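Let the Students Do the Boring Part

I coach a high school robotics club, and I have an opinion that annoys other coaches. Competitions are fine, but we spend way too much of the year on them.

Last season our kids at Plitamham put 600 hours into a machine that played for 2 minutes a match. They loved it (so did I, I yelled myself hoarse!). Then September came around and I asked Segundo Quintero, our best builder, what he wanted to do next. He wanted to teach a gripper to deal with a bed. Pillows, sheets, clothes somebody dropped there. Household stuff — slow, repetitive and with no trophy at the end.

I said yes, mostly to be nice. Now I think it's the best project we could have picked. 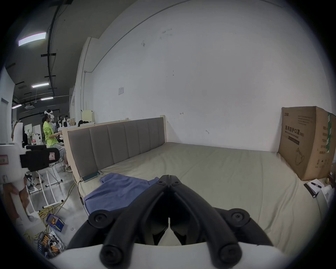

What the bed taught us

Cloth is mean. A crumpled blue piece of fabric on a smooth sheet looks like the easiest job in the world until you try to close two jaws on it. You have to decide where to pinch, how low to go, and when to quit and start over. Segundo set a goal of 200 tries, and by try 11 he was rewriting his whole plan.

A match never made him do that. In a match you find one trick that scores and you drill it.

My friend Anselmo Apaza, who coaches at Dalel, thinks I'm going to lose kids this way. No crowd, no buzzer, no bus trip. He may be right about a few of them. But I'd still give every club one long, dull household job a year, and I'd let the students choose which one. Ours are already arguing about socks.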